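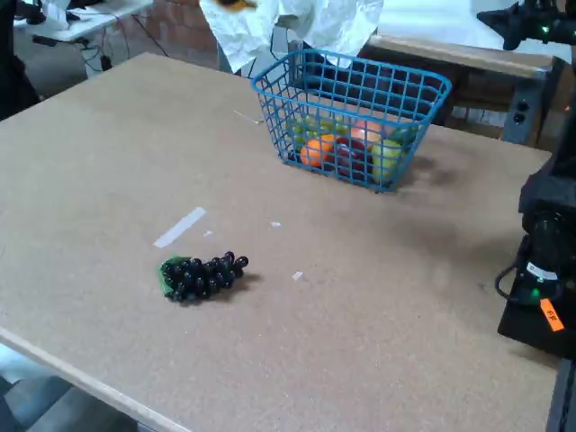 Opening (slide 1)

Good afternoon. I make documentary series for television and streaming, and for the last two years I have been the producer in charge of Drerkalport, a series about the people who live and work in one harbor town. Today I want to talk about how we scheduled it, what we got wrong with the release, and what we would do again.

Hands up if you work in scheduling. Hands up if you have ever argued with someone in scheduling. (Wait.)

Say early: questions at the end, but stop me if a term is unclear.

What the series is (slide 2)

Six episodes, 44 minutes each for broadcast. No presenter and no narrator. Each episode follows three households from one part of town. The company is Walwood, which is small. The streaming partner was Olleo. They came in after the pilot and paid for the last four episodes.

Play clip 1. Ferry ramp, early morning, no dialogue for the first part. Let it run to the end of the shot. Don't talk over it.

How we shot it (slide 3)

We recorded 363 hours of material. The plan on paper was 200. The extra came mostly from the fish market episode, where we kept going back after the lease was put in doubt. I signed off on every one of those days, so that overrun is mine.

What it meant in practice: the edit started in September with the first two episodes, while a crew was still shooting the fifth. The editors were cutting an opening episode without knowing how the series ended. We changed the first ten minutes of episode one late, and we paid for it in overtime.
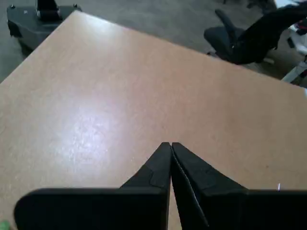

The other cost was in the translation. A good part of the market episode is in Greek, and we had budgeted for subtitles on short exchanges only. We ended up subtitling whole conversations. If you are filming in a town where people switch languages at the dinner table, get the transcripts started in the first week of the shoot.

The release plan (slide 4)

Olleo wanted all six episodes up at midnight. The broadcaster wanted one a week at 9 p.m. We settled on a split: the first two episodes online at midnight, the broadcast premiere that same night, then one episode a week on both.

Go slowly here, the chart on the slide is busy. Blue line is streaming, gray line is broadcast.

Points to make:
- Episode one did well on both.
- Episode two did well online and poorly on air. Our own viewers had already watched it.
- From episode three on, the two lines move together.

If I did it again I would put up one episode only. The second one gave us a busy first night and a hole in the second week.

The screening in town (slide 5)

We showed episodes one and two in the town before anyone else saw them. The town has 3,320 residents and the hall was full for both showings. We used the Vlachopoulos, the old cinema on the front street. The projector there is older than our format, so we brought our own and ran the sound through the house speakers. Test that the day before. We tested it an hour before, and the left channel was dead.

Two families asked for changes. One was a misspelled name in a caption. The other was a shot of the inside of a house that the family had agreed to on the day and no longer wanted. We took it out. The contract did not require us to, and the broadcaster asked why. My answer was that we had to go back and film there again.

Play clip 2 if there is time. If running late, skip to slide 6.

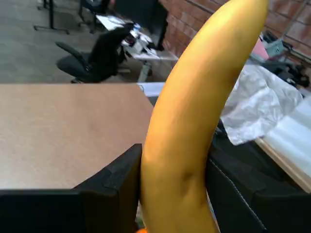 A banana with a small dark spot on its peel.

What comes next (slide 6)

A second series is in development. Same town, fewer households, four episodes. We are asking for a longer edit and a shorter shoot. The commissioning meeting is in the fall, so I can't say more about the money.

Leave the contact slide up during questions. Likely ones: how contributors were paid (they were not, apart from lost wages and travel), and whether the fish market is still open (it is, on a short lease).

Thank the sound desk before leaving the stage. Return the clip-on microphone.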